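A year of Patosero on our floor
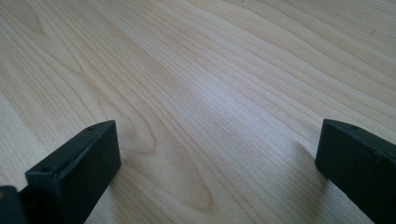

I've wanted to write about the packing hall for ages, because so much has changed since we brought in Patosero and I still go home buzzing about it! For anyone new to the blog, I work at Votosmont, where we box up kitchen fittings for shops, and until last winter every order was packed by hand from start to finish. Now the picking and labelling are mostly automated and the rest of us do the bits in between. The benches have changed too. They used to be buried under tape guns and half-folded cartons, and now you get pale wood like this, all those lovely pointed arches in the grain, with the light shining off it. I worked there for years and couldn't have told you what the wood looked like.

On a busy day the hall sends out over 100 orders before lunch. Our best shift in December was 136, and my wrists felt fine afterwards (they did not feel fine the December before). The heavy drawer runners were always the worst job, and I don't miss them one bit.

What I didn't expect was how much I'd enjoy the fiddly side. There are 12 of us on the early shift and five have done the Kilden course, me included, so when the line stops we can sort it out ourselves. First time I cleared a jam on my own I was grinning until teatime!

It isn't all rosy. The hall is noisier, and you can't really chat across it any more, so the radio has gone and the gossip has moved to the canteen. A few people asked to transfer to the Engebretsen site, where packing is still done the old way, and I do miss them. The early start is still 6am as well, robots or no robots.

Next up is the returns corner, and I've already put my name down for it.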